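Sleep and Noise in Shared Student Housing
Final project report, Intro to Research Methods
Trinity Lindqvist
May 31, 2025

1. Why this topic

I picked noise because I live in it. Last fall I was at Brevby, which is the older dorm on the hill, and I slept badly pretty much from move-in to finals. Then in January I moved over to Skiltgate and slept fine. Same classes, same job, same phone habits. So the question was going to be: does the building matter, or is it the roommates, or is it just me getting used to college?

My advisor said that was three questions. Narrowed it down to this one: do students in shared rooms say they sleep worse when their door opens straight onto a main hallway, compared to students whose door is off a side hall or at the dead end?

2. Background (short)

Most of what I found to read was about traffic noise and hospitals. Not much on dorms. The general idea in the stuff I read is that steady sound is easier to sleep through than sudden sound, so a fan is ok but a slammed door isn't. Also that people are bad at remembering how many times they woke up. That second part is a problem for me, see section 6.

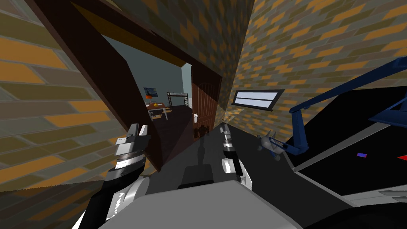
Hard surfaces were the thing I kept coming back to while I was reading. Carpet and curtains soak up some sound, and brick and tile throw it back at you. A narrow hallway with brick down both sides, opening right into a bedroom with a metal bunk in it, is pretty much the layout I had in mind when I wrote the survey. With the door partway open there isn't much between the hall and whoever is trying to sleep. I did ask about wall material on the survey but a lot of people put "wall" so I droped that question.

3. What I did

Online survey, open for two weeks. Sent it through the floor group chats at Brevby, Skiltgate and Nadomgate. 226 responses came in. Took out the ones with no building listed and the ones from people in singles, which left 200 even (not on purpose). Questions were on door location, number of roommates, bedtime, how they would rate last week's sleep, and what woke them up.

Also did 8 short interviews, mostly in the Stefanou lounge because it has couches and free tea. Each one around 30 minutes. I took notes by hand, no recording, since two people didn't want that.

4. Results

Main hallway people did rate their sleep lower. The gap was smaller than I expected. It got smaller again when I split by bedtime, because the main hallway rooms at Nadomgate are mostly first-years and first-years go to bed later.

The most common answer for what woke them up was doors. More than voices, more than music, way more than traffic. A few people wrote whole paragraphs about one specific door. One answer was just "the LATCH" in capitals.

Roommates came second. Mostly alarms that get snoozed over and over.

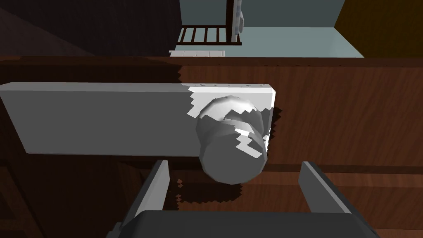 In the interviews it was the same story with more detail. People said the closing is worse than the opening. Somebody coming in late will turn the knob carefully and then just let go once they're inside, and the door does the rest. Two people said they had taped felt on the frame themselves. One had asked for the closer to be adjusted and was still waiting when we talked.

Nobody in the interviews used earplugs regularly. They'd all tried them. Reasons were missing the alarm, or they hurt if you sleep on your side.

5. Discussion

I think door location matters some but it's mixed up with other things and I can't pull them apart with this data. What I feel more sure about is the doors themselves. It came up without me asking, in every building, old and new. Felt strips and slower closers would be cheap to try on one floor at Brevby and compare with the floor above it. I would of liked to run that but there wasn't time this semester.

6. Limits

Self report only. Nobody wore a tracker. People who sleep badly are probaby more likely to answer a survey about sleeping badly. Group chats miss anybody who mutes them (me, usually). Also I asked about last week, and for the Skiltgate people last week was midterms.

7. Still to add

Table of ratings by building goes in the appendix, I have it in a spreadsheet and need to fix the headings. Survey questions too. Interview notes are with my advisor.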